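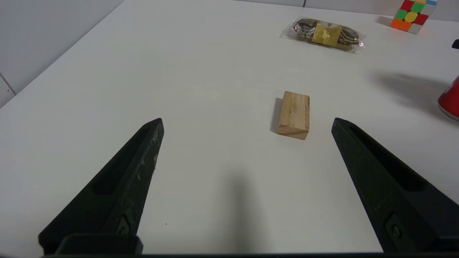 Zwei schwarze Greiferfinger über weißer Tischplatte

Cludeo Litow Hinterradnabe
Straße, Gravel, Cyclocross

Die Litow ist eine Hinterradnabe für Scheibenbremsräder mit 12-mm-Steckachse. Sie wird in zwei Ausführungen gefertigt, die sich in der Scheibenaufnahme und im Aufbau des linken Flansches unterscheiden. Nabenkörper, Achse, Lagerung und Freilauf sind ansonsten identisch. Ein Umbau von einer Scheibenaufnahme auf die andere ist nicht möglich, die Ausführung muss daher vor der Bestellung feststehen.

Gewicht
Litow CL (Centerlock): 233 g
Litow 6L (6-Loch): 279 g
Die Angaben gelten einschließlich Freilaufkörper und Endkappen, ohne Steckachse und ohne Verschlussring beziehungsweise Scheibenschrauben.

Nabenkörper
Der Körper wird aus einer geschmiedeten Aluminiumlegierung gedreht und gefräst und anschließend schwarz eloxiert. Die Flansche sind für J-Bend-Speichen ausgelegt. Die Speichenlöcher sind beidseitig angesenkt, Unterlegscheiben werden nur bei Speichen mit kurzem Bogen benötigt. Der antriebsseitige Flansch ist etwas höher ausgeführt als der bremsseitige, was den Unterschied der Speichenspannung zwischen beiden Seiten verringert. Vollständig ausgleichen lässt er sich bei dieser Einbaubreite nicht. Mit asymmetrischen Felgen wird die Differenz nochmals kleiner.

Freigegeben sind gekreuzte Einspeichungen. Radiale Einspeichung ist auf beiden Seiten ausgeschlossen und führt zum Verlust der Gewährleistung auf den Nabenkörper. Beim Neuaufbau mit einer gebrauchten Litow sollte das alte Kreuzungsmuster beibehalten werden, damit die Speichen in den vorhandenen Abdrücken liegen.

Freilauf Endale
Der Endale-Freilauf arbeitet mit 6 Sperrklinken, die gleichzeitig in den Zahnring greifen. Jede Klinke hat eine eigene Blattfeder. Der Zahnring ist gehärtet und im Nabenkörper verschraubt; er kann mit dem Endale-Ringschlüssel getauscht werden, der nicht zum Lieferumfang gehört. Freilaufkörper sind für die gängigen Kassettenstandards erhältlich. Der Wechsel erfolgt ohne Werkzeug: Die antriebsseitige Endkappe ist gesteckt und lässt sich von Hand abziehen, danach folgt der Freilaufkörper mit leichtem Drehen gegen den Uhrzeigersinn. Beim Abziehen liegen die Klinken frei. Die Federn sind in der Tasche nur eingelegt und können herausfallen, weshalb eine helle Unterlage sinnvoll ist.

Bei Freilaufkörpern aus Aluminium können sich einzelne Ritzel mit der Zeit in die Stege eindrücken. Die Litow wird deshalb ab Werk mit einer Stahlleiste auf einem der Stege geliefert. Leichte Abdrücke auf den übrigen Stegen sind kein Reklamationsgrund, solange sich die Kassette noch abziehen lässt.

Lagerung und Achse
Verbaut sind vier Rillenkugellager, davon zwei im Nabenkörper und zwei im Freilauf. Beide Lagerpaare sind beidseitig gedichtet. Die Lager im Nabenkörper sitzen auf einer durchgehenden Aluminiumachse mit Anschlagbund. Ein Einstellen des Lagerspiels ist konstruktiv nicht vorgesehen. Spürbares Spiel im eingebauten Zustand deutet auf verschlissene Lager oder eine nicht vollständig angezogene Steckachse hin – letzteres zuerst prüfen.

Die äußere Dichtung des Freilaufs ist eine Lippendichtung. Sie läuft auf der Rückseite des Freilaufkörpers und muss nach jedem Ausbau dünn gefettet werden. Trocken montiert verursacht sie ein Quietschen und bremst den Freilauf so weit, dass die Kette beim Rollen durchhängt.

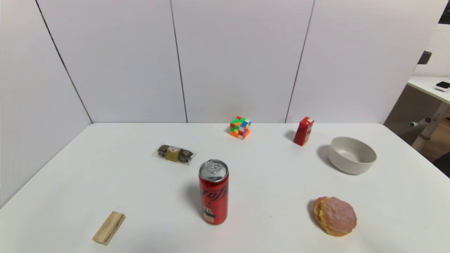 Der Freilauf sei nach dem ersten Nachfetten deutlich leiser geworden, habe dann aber bei Frost zweimal verzögert gegriffen, heißt es in einer Bewertung der 6-Loch-Ausführung. Mit dem Öl aus dem Servicesatz sei das nicht mehr aufgetreten, das Laufgeräusch dafür wieder das alte. Die Lager selbst liefen nach einem Winter auf gesalzenen Straßen ohne fühlbares Rasten.

Anmerkung Cludeo: Lagerfett ist im Klinkenbereich nicht zulässig. Es verhärtet bei niedrigen Temperaturen und hindert die Klinken am vollständigen Ausfahren. Greifen nicht alle Klinken, steigt die Last auf die übrigen, und der Zahnring kann beschädigt werden. Für Klinken und Zahnring ist ausschließlich das Freilauföl Darkcombe oder ein gleichwertiges dünnflüssiges Öl ohne Feststoffzusätze zu verwenden.

Wartung
Freilauf reinigen und ölen: einmal je Saison, bei Cyclocross und Winterbetrieb nach Bedarf auch öfter
Lippendichtung fetten: bei jedem Ausbau des Freilaufkörpers
Lager prüfen: bei ausgebautem Laufrad, Achse mit den Fingern drehen
Zahnring prüfen: bei jedem Freilaufservice auf Ausbrüche an den Zahnflanken

Hochdruckreiniger nicht auf die Endkappen richten. Entfetter vor dem Ölen vollständig ablüften lassen. Zum Auspressen der Lager wird ein Abzieher empfohlen. Ausgeschlagene Lager dürfen nicht wiederverwendet werden, auch wenn sie sich noch leicht drehen. Neue Lager nur über den Außenring einpressen.

Kompatibilität
Die Litow passt in Rahmen mit 12-mm-Steckachse und Straßen-Einbaubreite. Für Schnellspannrahmen gibt es keine Endkappen. Im Rollentrainer mit Hinterradaufnahme ist die Nabe nur mit einer dafür vorgesehenen Steckachse zugelassen. Tandem, Lastenrad und Räder mit Heckmotor sind ausgeschlossen. Bei der CL-Ausführung passen Verschlussringe mit Innen- und Außenverzahnung, bei manchen Rahmen steht der außenverzahnte Ring jedoch nahe an der Kettenstrebe. Im Zweifel vor der ersten Fahrt den Abstand kontrollieren.

Lieferumfang
Nabe Litow in der gewählten Ausführung
Freilaufkörper Endale nach Wahl
Endkappen links und rechts, montiert
Fläschchen Freilauföl Darkcombe
Einbauanleitung

Nicht enthalten: Steckachse, Verschlussring, Scheibenschrauben, Ringschlüssel.

Ersatzteile
Klinkensatz mit Federn, Zahnring, Lippendichtung, Lagersatz Nabe, Lagersatz Freilauf, Achse, Endkappen. Klinken und Federn werden nur als kompletter Satz abgegeben. Die Achse der CL-Ausführung ist mit der des 6L-Modells austauschbar. Naben aus der Vorserie haben einen abweichenden Zahnring und sind am fehlenden Schriftzug auf der linken Endkappe zu erkennen; für sie bitte vor der Bestellung die Seriennummer angeben.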